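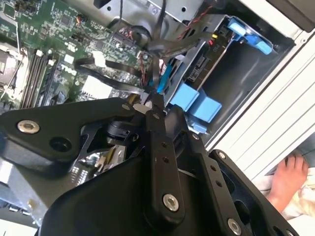

Zollison Bench Gripper Kit: planning and budgeting notes for PC teardown and repair work

The Zollison kit is a two-finger gripper with a wrist camera, made for shops that take apart or refurbish desktop computers. Mosach sells it alone or with the Grendov arm. These notes cover what to put in your budget before you ask for a quote.

What the work looks like

A desktop case is a tight place to reach into. There are RAM slots with latches, a ribbon cable across the board, drive clips, twisted power leads and brass-colored standoffs close to where the fingertips need to go. The finger links are long and flat for this reason. Allow 75 mm of clear height over the open side of the case, more if your cases stay in a fixture.

What is in the box

Gripper body with black plates and linkages
Wrist camera and mount
4 spare fingertips
Hex key set
Cable, 9 feet
Printed setup sheet

Not included: arm, bench, case fixture, safety switch. Most buyers already have the bench.

Budget items people leave out

Fixture. A case that slides will cost you more time than anything else on this page. A cloth under the case protects the panel, but it does not hold it in place. The Zarei clamp plate fits most tower cases lying on their side.

Fingertips. Plan on one set per month at full use. Tips wear faster on steel drive cages than on plastic clips.

Operator time. Someone should be at the bench for the first 20 cases of any new model. Golnar Ebrahimi, who handles setup for our customers, suggests booking the same person for all of them.

Screws. The gripper is held together with hex-socket screws and bolts. Check them weekly - a loose one shows up first as play at the tips.

Ordering

Lead time is four weeks for the gripper alone and nine weeks with the arm. Orders placed before the end of March ship with the older camera mount, which takes the same cable. Quotes are good for 75 days.

For a quote, send Pejman Sharifi the case models you handle and your arm model if you have one. Photos of the opened cases help. Questions about wiring or the safety switch go to Hamidreza Naseri, 9 a.m. to 4 p.m.

Returns are accepted for 20 days if the fingertips have not been fitted.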